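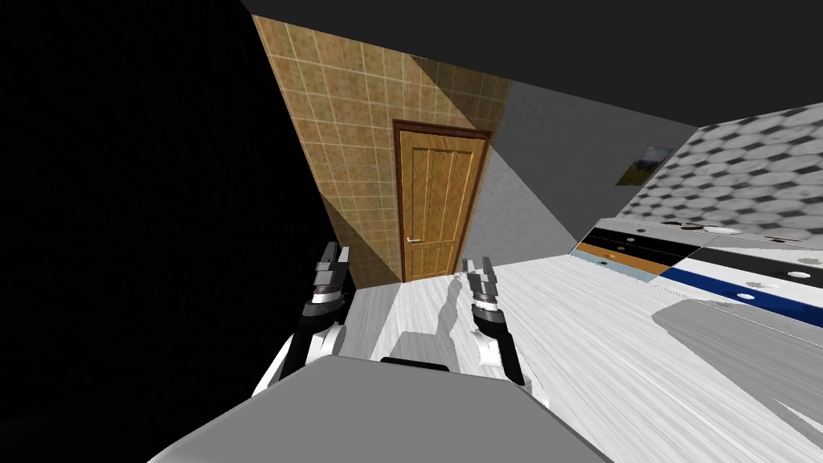 The by-election, and why I cried at a polling station

So we had our by-election in Clidside, the one I've been boring everybody about since January, and I've had a few messages asking what I made of it. Sorry for the wait. I've been catching up on sleep and eating things that aren't leaflet-round sandwiches.

For anyone who doesn't live here, the Beten ward seat came up when Councillor Hassanpour died just before Christmas. He'd held it for so long that I'd only ever voted in elections he was standing in. I didn't always agree with him (the car park business, don't get me started) but he came to my mum's door when her bins hadn't been emptied for three weeks and he rang the depot from her kitchen, on her phone, and stayed on hold until somebody picked up. She voted for him ever after and would have voted for him twice if they'd let her.

His family asked for there to be no campaigning until after the funeral and, credit where it's due, every party stuck to it. The chapel was packed right out to the pavement. Gladys Mushi read the eulogy. She'd stood against him 6 times and lost every single one, and she told us he'd sent her a fruit cake after each count, and that the last one was still in a tin on top of her fridge. You could hear people laughing and blowing their noses at the same time.

Then of course she stood again, and this time he wasn't there to beat her.

I helped out on her campaign, so take all of this with a pinch of salt. I did the hill end of Lasine Road mostly, which is steps, steps and more steps, and one letterbox at ankle height with a brush in it that takes the skin off your knuckles. The weather was foul. I lost a glove. What surprised me was how few people wanted to talk about anything national. It was the bus, over and over — the one that used to go up to the health centre and now stops at the bottom of the hill, which is lovely if you're twenty-five and have good knees.

Polling day itself I went in at ten past seven in the morning, before work, and the clerk was the same woman who's done our station since I was first on the register. She said, "Feels odd without his name on it, doesn't it?" and I got into the booth and looked down the list and that was me gone. Had to wipe my nose on my sleeve. I came out with a face like a beetroot and a man with a spaniel asked if I was all right.

The count was in the sports hall and I was allowed in as an observer, which mostly means standing behind a rope with cold feet. They said there had been 2,405 votes cast, better than I'd feared for a wet winter by-election. Gladys got 860. Second place was 563, and the rest was split between the others. She went quite pale when the figures were read out. I think she'd got so used to the gracious loser's speech that she hadn't written another one, so what she did was thank the counters, thank the Hassanpour family, and say she'd be at the bus stop at the bottom of the hill the next morning if anyone wanted to come and tell her about it.

I did go, as it happens. There were a fair few of us stamping about under the shelter. She had a notebook and a flask, and she'd brought the cake tin. His daughter came along a bit later and they had a slice each, and I had one too. Very heavy on the cherries.

Her first full council meeting is coming up and the bus is on the agenda as item nine, after the allotment rents. I'm going to sit in the public seats with my mum, who has already asked whether she's allowed to heckle. If you're in the ward and fancy joining us, it's at the town hall and doors open at half past six. Bring a cushion, those benches are murder.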